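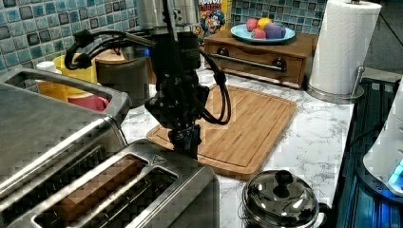

Kolinero kitchen trials: a smaller set of demonstrations, chosen better

08/06/2022

The Kolinero project has finished its first full round of trials on kitchen tasks, and the result is worth sharing with the other groups before the summer. The question was a simple one. If we teach an arm by demonstration, how many demonstrations does it need, and can we leave out most of them without losing the skill?

For this round the team at Stillar recorded 491 demonstrations. All of them were made at kitchen counters, with the usual things left standing where a household would leave them: toaster, bread box, paper towels, a pot with its lid on. This was a decision we discussed for a long time. On a bare table the arm learns faster, but what it learns does not travel well to a real kitchen, where a shiny toaster stands beside the cutting board and the gripper must come down next to it.

After the recording, 400 demonstrations were kept for training. The others were set aside for checking, and the policy has not seen them.

The method is the part we find most interesting. Instead of training on everything at once, we first train a rough policy on a small number of demonstrations. Then we let this policy look at the remaining ones and mark the moments where its own prediction is far from what the human operator did. The demonstrations with many such moments go into the training set, and those which bring nothing new stay out. We repeat this in 3 rounds. At the end the selected set had 51 demonstrations, and in our trials the policy trained on these placed objects on the board as reliably as the one trained on all 400.

We want to be careful with this result. It holds for placing and for simple picking. For tasks with lids the smaller set was clearly weaker, and we think the reason is in the last centimetres of the movement, where the operators work in very different ways. Some lift a lid straight up by the knob, others tilt it first. The selection method sees this variety as disagreement and takes too much of it, so that the policy becomes hesitant above the pot. Our colleagues at Ngubane had warned us of this already in the planning, and they were right.

Reflections were the second difficulty. Polished metal gives the camera a different picture each time the arm moves, and several failed attempts came from the policy reacting to its own reflection. Varying the lamps between recordings helped a little – changing the position of the metal objects helped more.

The next round starts later in June at Seveta, with other counters and other operators. Groups who already have recordings with lids, drawers or racks are kindly asked to write to the project desk, also if the recordings are few or not well labelled. The selection code will be shared inside the network as soon as the instructions are readable for people who did not write it.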